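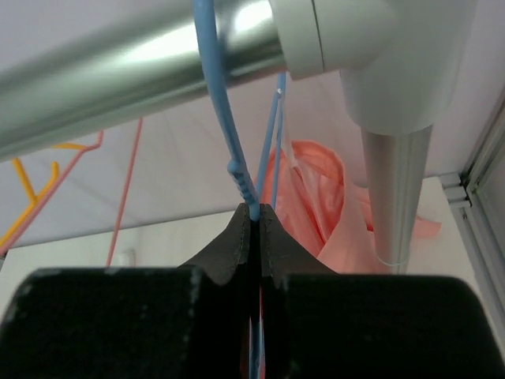 Ticket 876
Opened: 19/05/2022
Product: Clasura guest list, web version
Subject: Ambassadors in the wrong order on the receiving line sheet, and 13 guests gone
Status: Solved (with one question left over)

Hi all,

I look after the invitations for our international club at Stirnevstead, and we have the welcome reception for the new ambassadors coming up. We've used Clasura for the guest list since December and mostly I love it! But the receiving line sheet has gone strange on me and I can't hand it to the protocol desk the way it is.

What should happen: ambassadors are listed by the date they presented their credentials, earliest first, with their partners right behind them. The protocol desk cares about this a lot (and so do the ambassadors, believe me).

What I get: the sheet comes out alphabetical by country in the first half and then by date in the second half. On top of that, 13 guests who are on my main list aren't on the sheet at all. They've all accepted, I checked their reply cards by hand.

What I've tried so far:

Logged out and back in. Same thing.

Different browser. Same thing, only the font is smaller.

Printed it instead of saving it. Same order, same people missing.

Took the partners off and put them back on. This made it worse for a while, because two partners ended up attached to the wrong country. Fixed that by hand.

Our list has 600 names on it altogether if you count the club members, the town council and the business guests. Could it be too long?

Update 1

Support wrote back quickly and said length isn't the problem, lists can be far longer than mine. They asked how I got the credentials dates in. Good question. Half of them I typed in myself and the other half came over from a spreadsheet that our old secretary's office kept in Dila, which is what we used before.

They asked me to click on one of the ambassadors in the alphabetical half and look at the date box. It looked perfectly fine to me! Day, month, year. Then they asked me to click inside the box and see if the little calendar opened. It didn't. On the ones I'd typed in, it did.

So the dates from Dila came across as plain words, and Clasura doesn't see a date there at all. When there's no date it falls back on the country name. That explains the order.

Update 2

Retyped one date as a test and saved. That ambassador jumped straight to the right place in the line. Hooray. Retyped the rest, which took me 20 minutes and a cup of tea.
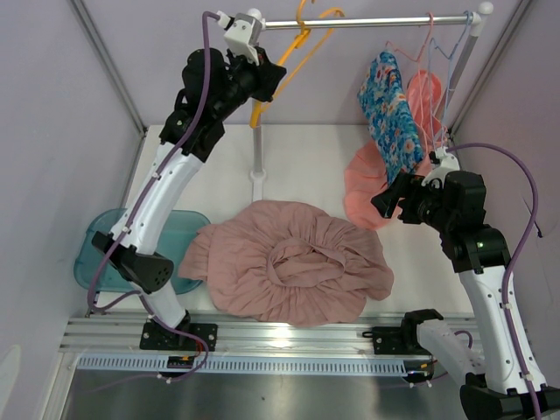
The order is now right from top to bottom, and I had the protocol desk read it through against their own copy. They found one mistake, and it was mine (I'd swapped the day and the month, old habit from living in two countries).

Still missing the 13 though. Support thought they might be duplicates that had been merged, so I searched for each surname, and every one of them came up once on the main list with "accepted" next to it. Not merged, then.

Update 3

Found it, and I feel a bit silly. All the missing guests are at the tables that Sakalauskas is hosting. They're paying for the supper this year and sent us their own guest group, which I brought in as a separate group with its own settings. At the bottom of the group page there's a box that says "Include in arrival sheets" and it was off. I'd never scrolled down that far. Ticked it, saved, made the sheet again, and there they all were.

One thing to watch for if you do the same: turning that box on also put the whole group in line for a confirmation email. I caught it in the outbox and stopped it before it went, but I wouldn't want guests getting a second "we look forward to seeing you" out of the blue. Check the outbox before you close the page.

For anyone who finds this later:

Wrong order on the receiving line sheet — click into the date box and see if the calendar opens. If it doesn't, type the date again.

People missing from the sheet — look at which group they belong to and scroll all the way down the group page.

Leftover question for support: is there a way to fix imported dates all at once? I have last year's list to bring over as well and I'd rather not retype those too. I'm also wondering if the name badges use the same date boxes, as ours were in a funny order in December and I blamed the printer.

Support replied that they're adding a bulk date fix to the import page and will post in this ticket when it's live. The badges do use the same boxes. I've marked this as solved for now and will reopen it if the badge sheet plays up.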